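Home | About | Older entries | Newer entries | Contact
Last updated: January

Tuesday, late

My forearms are cooked. I know I've complained about this before but today was a whole new level - I went to pick up my fork at dinner and my thumb just sort of declined. Thirty-eight goes with the leader arms, if you count the ones we threw out, and Gemma does count the ones we threw out, in a separate column, in red.

So it was mug day. Mug and towel, with the arms under remote control the whole way through. I'd been on the blocks all last week and had gotten pretty cocky about the blocks, so when Gemma Rinaldi put my name beside the mug on the whiteboard I thought, lovely, how hard can a mug be? I drink out of one every day!

It's hard. It's hard because you don't feel anything. You squeeze the handles in your own hands and the arm copies you, and it copies you beautifully, but there's no little voice coming back up your fingers saying that's enough now. You have to do it all with your eyes. The first few times I closed up way too early and shoved the mug along the table like a kid pushing peas around a plate. Then I overcorrected and came in so slowly that Gemma asked (quite kindly) if I'd fallen asleep.

What helped was the angle. She had me stop coming straight down and drop in on a slant, so the fingers end up on either side before you commit to anything. I'd been staring at the handle as though it was the important bit, and once I let go of that idea the whole business got a lot calmer.
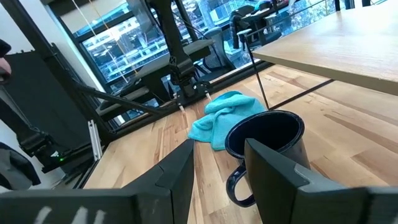 The towel is its own special misery. We bunch it up differently every time, on purpose, so the model doesn't just learn one towel in one spot, and that means I can't learn it either. You plan a nice approach, everything is lined up, and then a fold you weren't thinking about catches a fingertip and comes along for the ride. Gemma says to keep those ones if I recover smoothly and bin them if I panic. I panicked a fair bit before lunch.

And the talking! I didn't realize how much I mutter while I'm driving the arms. Come on, come on, over a bit, no, other left. Luckily there's no sound on the recordings or some poor person at Lamstead would be getting an earful.

We're at 1691 keepers now and the target is 2000, which sounded impossible back when I started and now just sounds like a lot of mugs. Gemma wants it wrapped up before the Abreu people come by for their visit. She's still going back and forth with them over which software we're meant to be using, Memetti or Sturnura. I've tried both and I like Memetti better, mostly for the foot pedal. With Sturnura you have to let go of a handle to hit save, and I've ruined at least two perfectly good runs by letting the arm sag while I reached for the key. I was so mad about the second one that I went and stood in the stairwell for a minute.

Good moment at the end of the day, though. Gemma ran the half-trained version while I ate an apple and watched, and it hesitated just before it reached the mug. A tiny pause and a tiny wiggle to the left. I do that! That's my wiggle! I've been doing it without noticing for days, and now I've gone and taught it to a machine. She thinks it's funny. I'm a bit embarrassed and also weirdly proud, and I've asked if we can leave it in. She said the wiggle costs us time on every pick and she'd think about it.

Things for tomorrow: bring the wrist brace, bring a better lunch, ask whether the chair can go up a notch so my elbows aren't hanging. And try to do ten without the wiggle, just to see if I can.

Kettle's on. Heat pack, then bed.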